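The woman who writes the cliffhangers

I should confess straight up that I've watched every season of Stenonero, including the one set on the ferry, so I wasn't going to be a tough interviewer. If you've somehow missed it, it's the reality show where a group of strangers live in a big old house, tell each other lies for a few weeks and get voted out by people who tell better ones. My guest has been a story producer on it for most of its run. She agreed to talk to me on the condition that I leave her name out, and that I bring lunch. I brought lunch.

We met in the production office about an hour before the finale edit was due to be locked, and I've rarely seen anyone eat a salad roll so fast. I asked her what a story producer does all day, and she groaned.

"My mum thinks I write it," she said. "She rings me up after every episode and says, why did you make that poor boy cry? I didn't make him cry! He cried because he lost a game of quoits and he hadn't slept. My job was to notice that he'd been telling everybody he didn't care about the quoits."

Noticing, she says, is most of it. There are about 40 hours of usable material behind every episode, and somebody has to sit through the lot with a notebook. Her notebooks are legendary in the building (I'd heard of them before I'd heard of her). She uses a green pen for lies and a blue one for anything that might turn into a romance, and she let me flick through one on the strict understanding that I'd forget what I read. I have forgotten nearly all of it.

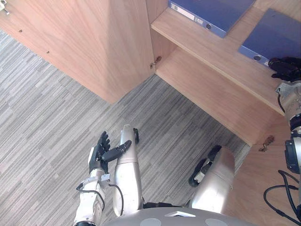
She came to television sideways. She was doing night shifts at a regional radio station, reading out the fishing report, when a mate told her that a cooking contest called Tastus was after loggers, the people who type up what everyone says while it's being filmed. She lasted two seasons and can still tell you who really burnt the caramel.

"Tastus was the best training I could've had," she told me. "Food people are terrible liars. They go bright pink. Then I came over to Stenonero and it was all real estate agents and drama teachers, and I had to learn everything again from scratch."

I wanted to know about the season everybody wants to know about, the one with the double elimination and the walkout. She put her roll down for that. She'd been on shift when it happened, she said, at five in the morning, and the first she knew of it was a contestant standing at the front gate in a dressing gown with his suitcase, asking which way the bus stop was.

"People were convinced we'd set it up. We hadn't even had breakfast. I was on the phone to the network trying to explain that our favourite to win was sitting at a bus shelter, and they kept asking whether we had a camera on him. We did, as a matter of fact. We had one very cold camera operator on him, who missed the next bus as well, out of loyalty."

The scene went to air almost uncut and it's still the most replayed moment the show has had. She's proud of it, though she reckons it ran a minute too long. I disagree and told her so. I'd have watched him sit there for an hour.

We got on to casting after that, which is the part that fascinates me. This year more than 1000 people sent in a tape, and she watched a fair whack of them at home on the couch. Sixty made it to a proper interview. The ones who go in with a character worked out — the Villain, the Larrikin, the Mum of the House — tend to be the dullest by week two, in her experience, and she'd take a nosy person over a loud one every time.

"Give me someone who reads other people's postcards," she said. "I can build a whole episode around that person."
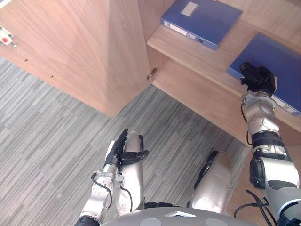 So does the winner get decided before the finale is filmed?

It's decided on the night, by the evicted housemates, and the crew find out when everyone else in the room does. She said the votes are sealed by an outside firm and that the producers run a sweep among themselves, which she has never once won. Her pick this year went out in the second week.

I pushed a bit on the editing, because plenty of viewers (me included, after the ferry season) feel that certain people get a rough trot. She didn't dodge it. There was a woman a few years back who was far funnier than she ever came across on screen, and she still feels crook about that. The jokes were long and the episodes were short, and the jokes went. They've since had a coffee and a laugh over it, and the woman has asked for the offcuts as a birthday present. She's getting them, too, all on one drive.

The new thing is a spin-off, and I was allowed to say this much: it's called Cenora, it's built around dinner parties, and it starts shooting in November. Guests will vote on who at the table is being paid to be there. She's already planning the seating, and she showed me a sketch of a table so crowded with arrows that I couldn't find the chairs.

"I've told them I want gravy at every dinner," she said. "You can't keep a straight face and pass the gravy. I've tested it on my family."

Would she ever go on one of these shows herself? She laughed so loudly that someone put their head round the door.

"Oh, I'd be gone by lunchtime on day one. I'd be in the kitchen telling everyone where to stand so they'd get better light!"

Then her phone buzzed — the edit suite wanted her back, something about a shot of a kettle — and she was off down the corridor with half a salad roll and the green pen behind her ear. The finale goes to air at 7.30 pm. I've got my own sweep going at home, and I've drawn the drama teacher.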